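Chapter 8
When the Grip Fails

Learning goals
After this chapter you can explain what a grip fault is, say why a robot with two arms needs different stop rules than a robot with one arm, and write a short fault report that another person can use.

In January the training hall of Hovell had a small accident. A humanoid robot was moving soft goods from one table to another. In the middle of a lift, the left hand opened. The load fell on the foot of a technician, Siyabonga Shezi, who stood too close because he wanted to see the fingers well. He was not hurt, but the load was a tool bag of 8 kilograms, and with a harder load the story would be different.

The first report had only one line: "Robot dropped the bag." For a student this sentence may look enough. For the person who must repair the machine it is almost useless. Did the hand lose power? Did the software give the command to open? Did the bag slide out while the fingers were still closed? These are three different faults, and each one is repaired in a different place.

Bonifacio Aguirre, the safety engineer of the hall, asked to repeat the task with all people behind the yellow line. He also asked to save the signals from both wrists. The same drop came again after 40 lifts.
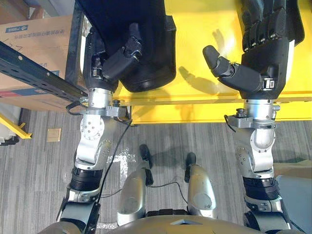 The signals showed that the left hand never received a command to open. Its motor current went to zero for a very short time, then it came back. The controller, a Stalero unit, understood this as a normal restart, and after a normal restart it sends the fingers to the home position. In this hand, the home position is open. So the hand did what it was told to do, but at the wrong moment.

The cause of the lost current was a plug that was not pushed in completely. When the arm turned far to the outside, the cable pulled on the plug and the contact was lost. A technician fixed the plug in two minutes. To change the restart rule took much longer, and this was the more important repair. Any cable can become bad one day, and the robot must not open its hand over a person's foot when this happens.

We call a fault like this a hidden restart. The machine stops and starts again so fast that the operator sees nothing on the screen. You will meet it again in section 8.2, where we study the Holst rule: after a loss of power, a hand must keep its last position until a person confirms the next movement.

The second arm makes the problem more difficult. If one hand loses the load, should the other hand stop, hold, or try to help? In the Hovell case the right arm continued its program as if all was well. It moved toward a bag that was already on the floor. Section 8.3 explains how the two arms can share one fault signal.

Before you read further
Write a better first report for the accident in January. Use only what Mr. Shezi could know at that time. Keep your text, you will need it for the exercise with the Herik form at the end of the chapter.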